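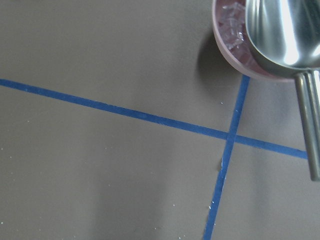 Troquei o quadro elétrico da oficina em março e fiquei de escrever sobre isso. Vai agora, com as contas à frente, enquanto ainda me lembro de tudo.

O quadro antigo tinha fusíveis de cartucho e um interruptor geral que já não fechava bem à primeira. Era preciso insistir na alavanca. Enquanto só liguei iluminação e um berbequim de coluna, vivi com isso. Depois comprei em segunda mão um torno Duler, trifásico, 400 V, e o arranque do motor passou a deitar abaixo a fase do meio de dois em dois dias. Gastei uma caixa de fusíveis num inverno.

Pedi dois orçamentos. O primeiro, da Skisden, ficou em 3.918 euros e incluía armário metálico novo, disjuntor geral de caixa moldada, diferenciais separados para tomadas e máquinas, descarregador de sobretensões e mão de obra. O segundo, da Long, ficou em 2.162 euros, sem o descarregador e com o armário antigo aproveitado. Escolhi o segundo e comprei o descarregador à parte.

Se fosse hoje, não aproveitava o armário. A calha DIN não estava à distância certa da tampa e os disjuntores novos ficaram recuados. O eletricista teve de pôr espaçadores. Funciona, mas para rearmar um disjuntor é preciso meter o dedo lá dentro, e isso aborrece-me sempre que acontece.

A curva dos disjuntores foi o ponto em que perdi mais tempo a ler. O circuito do torno levou um de curva D, por causa da corrente de arranque. Os das tomadas ficaram em curva C. Antes de decidir medi o arranque com uma pinça que guarda o valor de pico, várias vezes, com o motor frio e com o motor quente, e a curva C andava no limite. Podia ter posto um arrancador suave e mantido a C, mas era mais uma coisa para avariar.

O descarregador é do tipo 2 e está logo a seguir ao geral. Tem uma janelinha que passa de verde a vermelho quando o cartucho chega ao fim. O cabo de terra deve ser o mais curto possível, e o meu tinha uma volta desnecessária atrás do armário – foi cortado e refeito no mesmo dia.

Medi também o isolamento dos cabos que iam ficar, com o megaohmímetro a 500 V. Um deles, o que vai para o portão, deu um valor tão baixo que repeti a medição depois de desligar tudo nas duas pontas. Estava mesmo mau. Passei cabo novo em tubo, e foi um sábado inteiro perdido com a guia presa numa curva.

A ligação ficou feita na terça-feira, 22 de março. O torno arranca e nada dispara. A luz ainda baixa um pouco nesse instante, coisa que atribuo ao comprimento do ramal e que o quadro não ia resolver. 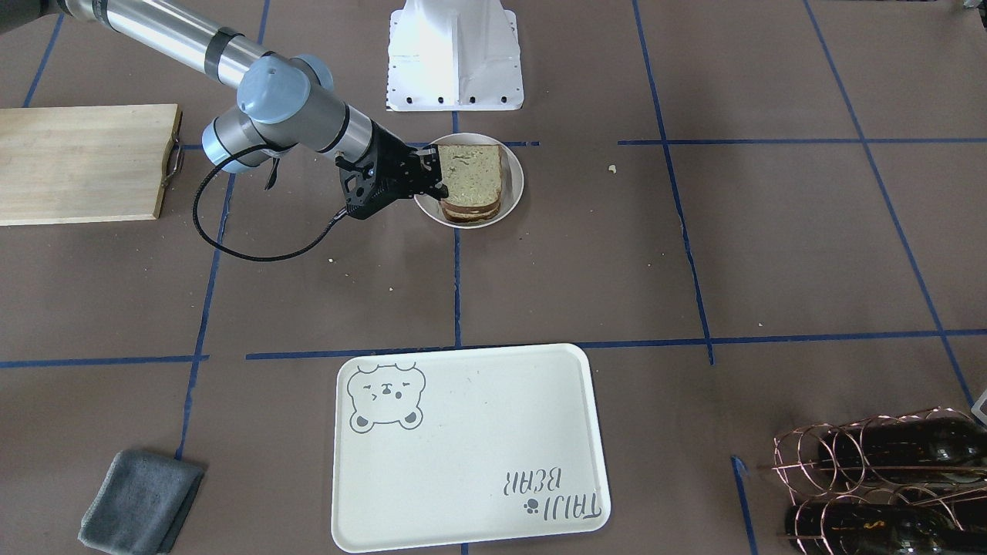

Sondcombe escreveu nos comentários que eu devia ter visto a seletividade entre o diferencial geral e os das máquinas, porque dois diferenciais de 300 mA em série disparam ao mesmo tempo e a oficina fica toda às escuras por causa de uma só fuga. Tem razão quanto ao princípio. No meu caso o geral é do tipo S, com atraso, e os de baixo são instantâneos de 30 mA, por isso a parte das tomadas está coberta. No circuito do torno vou confirmar, que o diferencial foi escolhido pelo eletricista e não anotei a referência.

Falta-me etiquetar os circuitos como deve ser. Por enquanto estão escritos a lápis numa folha colada por dentro da porta, com uma linha riscada que já não corresponde a nada. Em maio volto a apertar os bornes todos, com a chave dinamométrica, e aproveito para ver se o geral aquece com o torno em carga. Se alguém tiver a tabela de binários de aperto para bornes deste tamanho, agradeço, que a minha folha de instruções foi para o lixo com as caixas.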